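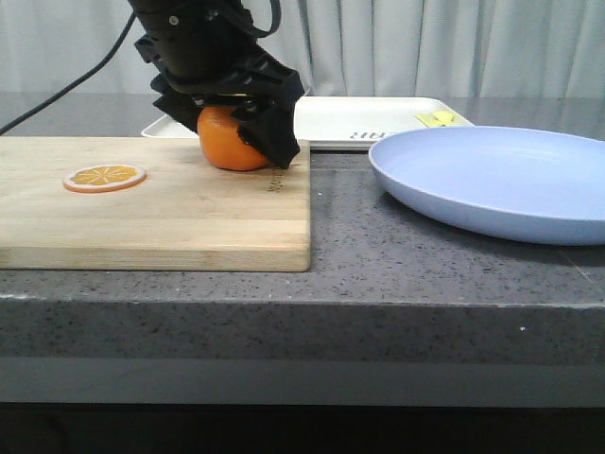
Orange and slice on the board, Serside kitchen.

Quick one from the kitchen corner, written between two batches so forgive the mess. The orange week at Serside runs all through August. Marmalade table opens at 2, bring your own jars, lids too please (last time we ran out of lids and it was chaos). We have 14 places left. Sugar is sorted, 400 bags from Trujillo, don't ask where they're stacked.

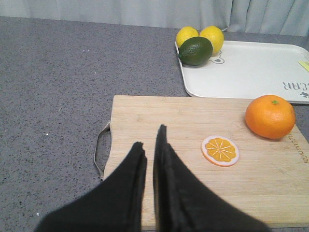
Cutting boards. Please, please wipe them down and stand them up to dry. The new rule is one board per table, citrus only, no onions, you can taste it for days. The ones with a wire handle on the side can hang on the hooks by the sink, so hang them. Flat toy slices go back in teh play box when the kids are done, whole fruit back in the crate.

Plates next. Still short, 27 came back from the Uvasis supper and we lent out more then that. Check your cupboards.

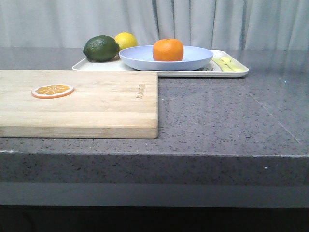 And if you borrowed the big Trornico pan, same goes, we need it before the first boil. Leave it by the back door, any time before noon. Recipe sheet next issue, ran out of room.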